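About Altmont

Altmont tests whether machines can do ordinary chores yet. We work for laundries, care homes, kitchens and small factories that are thinking of buying a robot and want a straight answer first. The company opened with three people and one bench. We now have 27 staff and have finished 119 trials.

What we test

Most chores come down to picking a thing up, moving it and letting go of it in the right place. We start with blocks and trays and move on to cups, towels and boxed parts.

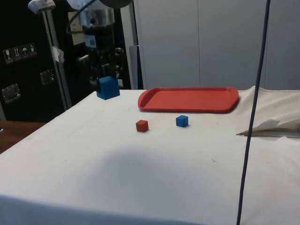 Sorting and putting away is the job we are asked about most. Our basic version uses a few cubes and a red tray on a white cloth. Size matters a great deal: a gripper set up for the large blue cube may need different settings for the small red and blue ones beside the tray. A clerk or a cook makes that change without thinking. A machine has to be told, or has to learn it.

Where things stand

Machines can do some chores well when the objects are known and the table stays the same. Folding, wiping around clutter and loading a mixed dishwasher are still slow. We rate each task from one to 5, and we give the client the low scores along with the high ones. 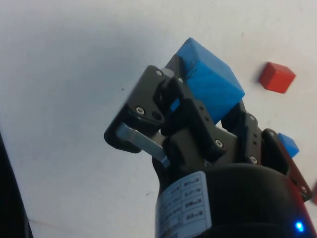 Working with us

A standard trial takes three weeks. Clients send us their own items, and we write up the results in plain English. Our reports on the Jillard and Urio projects can be requested from the Flellard office, which closes for two weeks each July.

Page updated 2022-01-11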